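Six Episodes into The Salt Road and I Still Don't Trust the Uncle
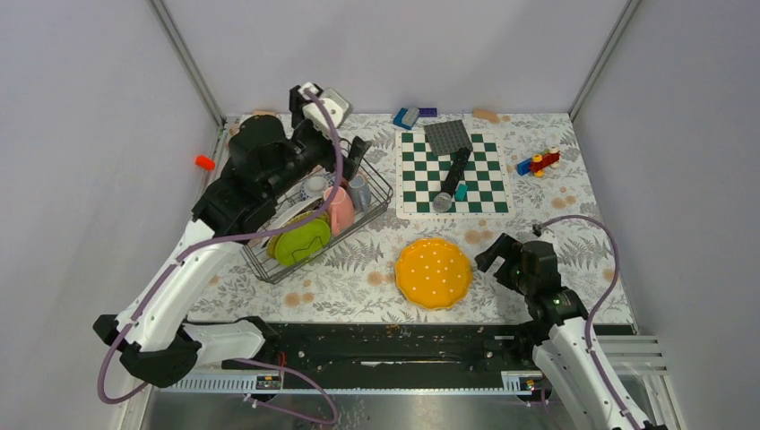 Episode six of The Salt Road went up at some point in the night, and by the time I had coffee in hand my sister had already sent me four messages, three of which were just the word "uncle." She is not wrong. For anyone catching up: the show is a historical drama set in a walled town called Rulthorpe, where every single person is either hiding a letter or looking for one, and the uncle in question, Lado, has now hidden two. I watch it at the kitchen table with the laptop propped up, and I had meant to have the dishes done before the opening credits. A wire dish rack sitting out on a leafy tablecloth is about as much domestic virtue as an episode night gets from me. I paused once, for more coffee, and regretted it, as I had stopped on Lado's face in the middle of a lie and had to look at it for the whole time the kettle took.

So, the plot. Last time we left Emese Takács's character, the widow Irma, locked in the grain store with the tax ledger and a candle. The candle had an inch left in it. At the start of this episode it still has an inch left in it, although a wedding, a sword fight and a long negotiation over a mule have all taken place in the meantime. I have stopped asking about candles on this show.

Irma gets out by bribing the guard with her mother's ring – the same ring she swore in episode two that she would die before giving up. I rewound to check. She does say it, in those words, with her hand on the well. Maybe the writers forgot, or maybe we are supposed to see how far she has come. I would like to think the second, but this is the series that changed the horse's name between scenes.

Meanwhile the Major (he has no other name, and I suspect his own wife calls him the Major) has figured out that the salt shipments are short. He announces this at dinner, in front of everyone, including the man stealing the salt. Ferenc Balogh plays him with his chin very high, like someone trying to see over a hedge, and I have grown fond of it. His whole investigation consists of entering rooms and saying "So." It works every time. Two people have now confessed to him before he got to a second word.

The thief, to no one's surprise except the Major's, is the steward. But the steward is only passing the sacks along, and the last ten minutes go into where they end up. Irma follows the cart. The cart goes out through the north gate, past the mill, and stops at the chapel, and who is standing there with a lantern? Lado. With a lantern! The man told us in episode four that he could not see in the dark and never went out at night because of it. I suppose the lantern covers that, technically.

What I did not expect was Mariann Bognár turning up as the abbess. She gets maybe six lines and walks off with the entire hour. There is a bit where she counts the sacks under her breath, reaches 21, looks at Lado, and then just starts over from one. He sweats. I sweated. If they kill her off next week I am writing a letter, and then hiding it, so as to fit in.

A few smaller complaints, in no order. The music is still far too loud under the whispering. The young couple are still having the same argument by the same wall, and I could recite both halves of it. The subtitles on Grutero, which is the only place I can get the show, called the abbess "the abscess" twice. And the fight on the stairs was shot so dark that I learned who had won only when he came down to breakfast.

Good things, too. The costumes have gotten better since whoever is in charge found some mud. The mule was excellent. And the final shot, with Irma behind the chapel door reading the first of the two letters while we hear Lado's boots on the gravel, got me properly. I said something out loud that my neighbors may have heard.

My guess, for the record: the letter is from Irma's husband, he is alive, and he is the one buying the salt. My sister says he is dead and Lado wrote the letter himself. We have put 30 dollars on it. She also guessed the poisoner in episode three from the way he held a spoon, so I am already a little sorry I agreed to the amount.

Episode seven should be up in time for breakfast next week, and I'll post when I've seen it and calmed down. Please no spoilers in the comments from those of you who have read the book.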